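Tirkow forum > Planning and control > Policy collides with things next to the target, planner does not

mugshelf
Posted in November, 4 replies

I'm running a learned pick policy in the Cosoda kitchen sim and comparing it to the stock Tirkow planner. Same arm model, same scene files, same start poses. Over 200 episodes the policy failed 37 times. Nearly all of the failures I have looked at are on bottles, and in most of them there is a second object close to the one being picked. The fingers reach the right neck, but the hand or the wrist clips the neighbor on the way in.

The planner on the same 200 seeds has fewer collisions but takes far longer, and it gives up when the goal is near the back wall or under a shelf.

What I've tried so far:
Lowering the action chunk length. Smoother, same failures.
Adding clearance noise to the training demos. Slightly better.
Switching the depth input off. Much worse, so it is at least using it.

Renders from the runs are below. The first has the red bottle in the gripper with the green one standing next to it. The other two have the arm by the refrigerator and at the island.

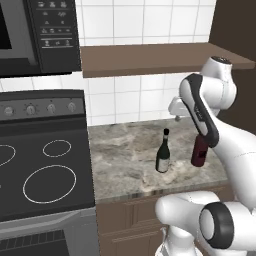
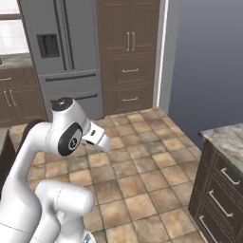
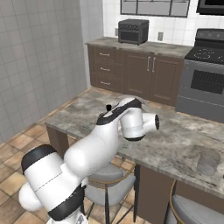
Reply 1
rui_azevedo

Check your collision geometry before you touch the policy again. The Cosoda bottles ship with a convex hull by default, so the neck is as wide as the shoulder wherever the hull bridges them. A grasp that looks clean in the render can be in contact as far as the physics is concerned. Turn on the contact overlay and replay ten of the failed seeds. If you see contacts hanging in the air beside the neck, swap in a decomposed mesh.

I lost most of a month to this on a different gripper.

Reply 2
Ung_ctrl

I don't agree that it's the meshes. The planner uses the same hulls and gets through. If the hulls were the main problem, both would suffer.

My guess is the controller. You said same arm model, but is it the same control mode? The Tirkow planner sends joint trajectories. Most learned policies send end effector deltas and let the IK sort out the elbow. With a redundant arm the elbow can end up anywhere, and the wrist comes in at an angle you never saw in the demos. Log the joint positions at first contact and compare them with the demo set. I'd also look at the stiffness. At 800 on the translational axes I got overshoot on short moves, and at half of that it went away.

Reply 3
rui_azevedo

The planner gets through because it plans around the hull. It knows the hull is there. The policy only sees pixels and depth, and those come from the visual mesh. So the same hull can hurt one and not the other. Agree on logging the joints, that costs nothing.

Reply 4
mugshelf

Did both on the failed seeds.

Contact overlay: Rui is right about part of it. On 4 of the seeds the contact is with empty space next to the neck. I've moved all the bottles to decomposed meshes. Stepping the sim is slower now but I can live with it.

Joint log: the rest look like what Ung_ctrl described. I was on end effector deltas with no posture term in the null space. The elbow drifts over an episode, worst when the arm has worked in another part of the kitchen first and then comes back to the counter. I put in a weak posture term pulling toward the mean demo pose. Still running the full set, so no number yet.

For the planner giving up under the shelf, Định La pointed me to the Dridska branch, which lets you set a separate padding value per object. The default padding was being applied to the walls and the shelf as well as the bottles. With zero padding on the fixed parts it finds paths it used to reject. I would not run it that way on hardware.

Config is in the thread attachments. If anyone has a posture weight that works with pick and place at different heights, please post it. Mine is a guess.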